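The Reunion

The invitation said "Let's all be young again!" and Tamás Sárközi read it standing at the kitchen counter with his coat still on.

"Who writes these things?" he said.

"Drosetti," said Anikó Dudás, who had gotten the same one. They had been married a long time and had been in the same class even longer, so everything from the school came to the house twice.

"Drosetti never spoke to me. Four years, and the only thing he ever said was that I was in his chair."

"Were you?"

"That's beside the point."

The class of 86 had never held a reunion before. According to the letter this was because everyone had been so busy. Tamás thought it more likely that they hadn't liked each other much, and that something had now gone wrong with Drosetti's memory. There were 94 names on the list at the back. He went through them with a pencil, putting a small tick by anyone he would cross the street to talk to. Anikó looked over his shoulder after a while and asked where the ticks were.

"I'm only on the H's," he said. "Hrubý gets one. Maybe half of one."

She wanted to go. She wouldn't say so, but she had taken the green dress out and hung it on the back of the bedroom door, where it stayed for most of August. Whenever he passed it she said she was just airing it.

He raised his objections at dinner, one or two a night. The hall was the old gym, and it would still smell like the old gym. There would be name tags with their school pictures on them, and his school picture had been taken the week his mother cut his hair. Somebody would have become rich. Somebody would have become rich and pretend he hadn't, and that would be worse.

"You could just say you don't want to see them looking old," Anikó said.

"I don't mind them looking old. I mind them telling me I haven't changed. It's a lie, and you have to stand there holding a paper plate and tell it back."

They went. Of course they went.

Drosetti was at the door in a blazer, shaking hands with both of his. "Tamás! You haven't changed a bit!"

Tamás looked at his wife. She was studying the coat rack.

Then it was paper plates and a slide show that ran too fast for anyone to find themselves. Hrubý had a bad hip and a good story about a boat, and Tamás didn't believe the boat part but he stayed to hear it twice. Only 33 people had come. The rest, he told Anikó, were the ones with sense. She had by then been talking for an hour to a woman she had once refused to share a lab bench with, and the two of them were laughing so hard they had to hold on to a table.

At nine Drosetti got up on a chair and made a speech about friendship. It had the word "forever" in it more often than Tamás thought any speech could carry. Then he passed around a sheet so people could sign up for the next one. He was hoping to raise 1000 dollars for a proper band.

Tamás held the pen for some time. He read the small print, in case there was any. He asked the man next to him whether a signature was a promise or only an interest, and the man said he was just somebody's husband.

In the car Anikó took off her shoes and put her feet up on the dashboard, something she hadn't done since they were first married.

"You signed," she said.

"I wrote down Hrubý's phone number. It happened to be on the same sheet."

She let him drive for a while. 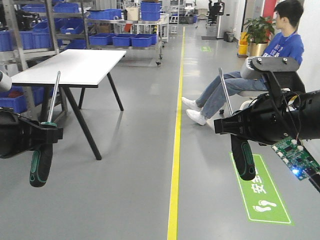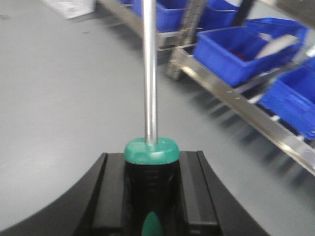 "Would you go again next year?" she asked.

"If Hrubý goes, I'll go, but I'm leaving before the speech."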